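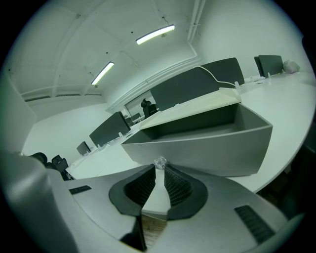 How to enter a short film in a student festival

Posted 15 Apr 2026 by Gemma Entwistle

Most first-time entries to the Mapplebeck Student Film Festival run into trouble over paperwork or file formats. The films themselves are usually fine. These notes cover the steps in the order you should do them. They are written for Mapplebeck but most of it applies to any small festival with an online form.

Before you start

You will need the finished film, a written synopsis, one still, and a signed release from everyone who appears on screen. If you don't have the releases yet, get them first. Chasing a flatmate who has gone home for the holidays takes longer than any edit.

Check the category rules. Mapplebeck has 6 categories and you can enter the same film in two of them, but you pay the fee for each. Documentary and Factual are separate. If your film has any staged sequences at all, put it in Documentary and say so in the notes box.

Step 1: Check the running time

The limit is 18 minutes including titles and credits. The form reads the length from the file, so black at the end of your timeline counts. Go to the last frame of the credits, set your out point there and export only up to that.

If you are a few seconds over, look at the credits before you cut anything else. Student credits tend to be slow. Ryan Dawber's film last year, Hundura, lost almost a minute from the end roll and the story was left alone.

Step 2: Clear the music

This is the step most people get wrong. A song you pay to stream is not a song you can use. You need written permission from whoever wrote it and whoever recorded it, and these are often different people.

The easy ways round this are:

Ask a music student to write something. Get the agreement in writing even if you are friends.
Use a library track and keep the licence as a PDF.
Leave the music out. Plenty of scenes work better with room sound.

Watch for music in the background too. A radio in a café scene still needs clearing, and so does a ringtone. If you can't remove it from the recording, re-record the dialogue and lay clean background sound under it.

Step 3: Export the file

Export as H.264 in an MP4, at the same frame rate you shot in. Don't convert from 25 to 24 because it looks more like cinema – it will judder on panning shots. Stereo sound is fine. Keep dialogue at a steady level and listen to the whole thing once on headphones and once on ordinary speakers.

Name the file with your surname and the title, with underscores and no spaces. "final_FINAL_3.mp4" will be sent back to you.
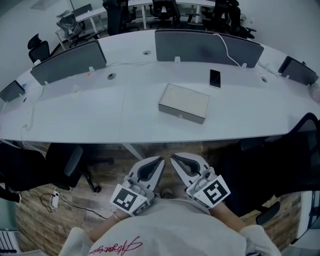 Then watch the exported file from start to finish, on a different computer if you can get to one. Missing media, a subtitle in the wrong place or a silent left channel often only turn up at this stage. Pravesh Swanepoel, who runs our projection, has a folder of films that go quiet halfway through.

Step 4: Write the synopsis

The form allows up to 500 characters with spaces. Say who the film is about, where they are and what they want. Leave out the themes and leave out the word "journey". The synopsis goes into the printed programme as you wrote it, so have someone else read it for spelling.

Step 5: Pick a still

Choose a frame from the film itself. It should have a face in it if possible, and it should still make sense when printed small in black and white. Dark stills come out as a grey block on our paper.

Step 6: Fill in the form

Entries go through the Clirau page. Make an account with an email address you will still have after you graduate. University addresses get switched off in the summer and we have lost touch with winners that way.

Upload the film last. The page times out if you leave it open while you look for your releases. When it finishes you get a reference starting with the letter M – write it down.

After you submit

You can replace the file once, up to the closing date at the end of April. Write to Chibuzor Jibrin with your reference if you need to do this, and don't make a second entry. Selections are made within 21 days of closing and everyone gets an email either way.

Questions about captions and access copies should go to Erdal Tatlı at the festival desk.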